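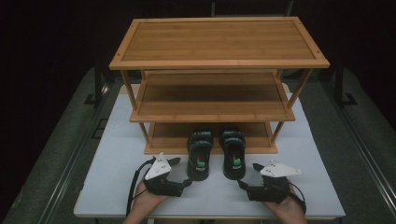 Storby open day, April 2024. Got there late, parking was full by the time I found the right gate, so I missed the welcome talk and went straight in to the small furniture hall. Racks, stools, bath shelves, all the entryway stuff. I'd come for the shoe racks mainly, we sell a lot of them and get a lot of complaints about them too. The three-tier bamboo one was up on a white table with a pair of black sandals set down in front of it, thick soles, wide straps, green tabs inside the heels. Nice honey color on the bamboo. Top shelf is a slatted panel sunk inside a raised border, so it works as a tray – keys, gloves, dog leash, whatever. Screw holes show near the corners if you look. Didn't bother me. Might bother a customer.

Sadia Jafri took our group round. Talks fast, knows her stuff. She says the round posts are where cheap racks go wrong, the holes get drilled a hair too wide and after one winter the whole thing leans. They check theirs on a gauge before packing. She let us try one, I got two good posts and a reject and could not tell which was which by eye. By hand, yes, a little.

Then the slat room. Loud. Warm, smells like toast. Strips come in bundled from Zaidi, get sorted by color, then sanded. A woman at the sorting bench was doing it quicker than I could follow. Asked how she decides between light and medium, she shrugged and said "you see it." Fair enough.

Packing was the part I liked best. Flat box, hardware bag taped to the inside of the lid so it can't go missing – we've had 40 emails about missing screws this year, so I took notes. Instructions are one sheet now, used to be a folded booklet. Tibor Vörös from Clulari wanted to know if the sheet could have bigger drawings. They wrote it down. Minimum order is 200 units, mixed sizes ok, which is better then I expected.

Lunch was sandwiches and a very good lentil soup. Had 2 bowls.

Didn't get to the finishing room, line was too long and I had a train. They're running the tour again in July and Sadia said to email ahead for that part. Also want to ask about the taller rack, only saw it boxed. And whether the bottom shelf can sit a bit higher, it's pretty close to the floor and a broom won't go under.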